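Section 4. Recording a set of garment episodes

This section covers recording on the two-arm Irnell bench with the hanging-rack task. It assumes you have finished Section 3 (arm calibration) and that both arms answer when you run the joint check. If either arm reports an error, go back to Section 3 before you continue.

4.1 Before you start

You need two people for the first session: an operator at the leader arms and an observer at the keyboard. Experienced operators may work alone with the foot pedal.

1. Clear everything off the tabletop except the rack and the basket.
2. Set the rack at the far side of the table. Both grippers must be able to reach the rod without fully straightening the elbow.
3. Set the basket to the right of the rack.
4. Hang the garments listed on the task card. Leave at least one hanger empty if the card calls for a hanging episode.
5. Check the cable on each arm. It should have enough slack to let the wrist turn through its full range, and it should not be able to catch on the rack.
6. Check that the lights on the rail boards are green.

Note: Garments with long strings, fringe or loose knit are allowed and are useful to the model. Do not trim or tie them unless the task card says so.

Caution: Keep your hands out of the enclosure whenever the arms are powered. Press the stop button before you move a garment, even if the arms look idle.

4.2 Starting a session

1. Log in to Takeo with your operator name. Do not share logins. Episodes are weighted per operator later on, and mixed names can't be separated afterward.
2. Select the task. The name on the screen must match the name on the card.
3. Hold both leader arms in the rest position and press Sync. The follower arms move slowly to match.
4. Wait for the tone. If there is no tone, release the leaders and press Sync again.
5. Open the camera preview. You should be able to see both grippers, the full length of the rod and the basket.

4.3 Recording an episode

1. Press the pedal once to start.
2. Do the task at an even pace. Short pauses are fine, but long ones teach the policy to stand still.
3. If a grasp slips, try again from where you are. Recoveries are good examples - keep them.
4. When the task is complete, bring both arms back to rest and press the pedal once.
5. Mark the episode Keep, Retry or Discard.

Use Keep for any episode that reaches the goal on the card, including untidy ones. Use Retry if you reached the goal but a camera dropped out. Use Discard if a person's hand entered the enclosure, if the rack fell, or if you did a different task from the one on the card.

An episode ends on its own after 900 frames. If you keep running into this limit, ask for the task to be split in two.

4.4 Changing the layout between episodes

The model should not learn one fixed arrangement. After every 13 kept episodes:

1. Press the stop button.
2. Change the order of the hangers on the rod.
3. Swap at least one garment for another from the bin.
4. Move the basket a little, or turn it. Keep it within reach of the right arm.
5. Release the stop button and press Sync.

Note: Don't move the cameras or the rail clamps. If one gets bumped, stop the session and repeat the calibration in Section 3.

4.5 Ending a session

1. Bring both arms to rest and press Park.
2. Wait until the arms have settled before you cut power. An unparked arm drops when power is removed and can strike the table.
3. Check the episode count in Takeo against your own tally.
4. Press Upload. Leave the bench computer on until the upload bar clears.

A full set is 146 kept episodes. It doesn't have to be done in one sitting, but use the same garment bin throughout.

Send questions about task cards to Homa Tehrani. Report worn gripper pads or loose links to Arlo Gallagher, with the arm (left or right) and the number of the last good episode.

Section revised 14 October 2020.
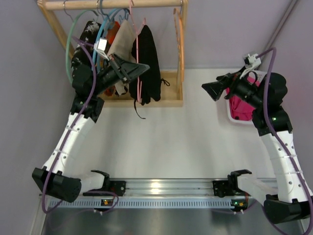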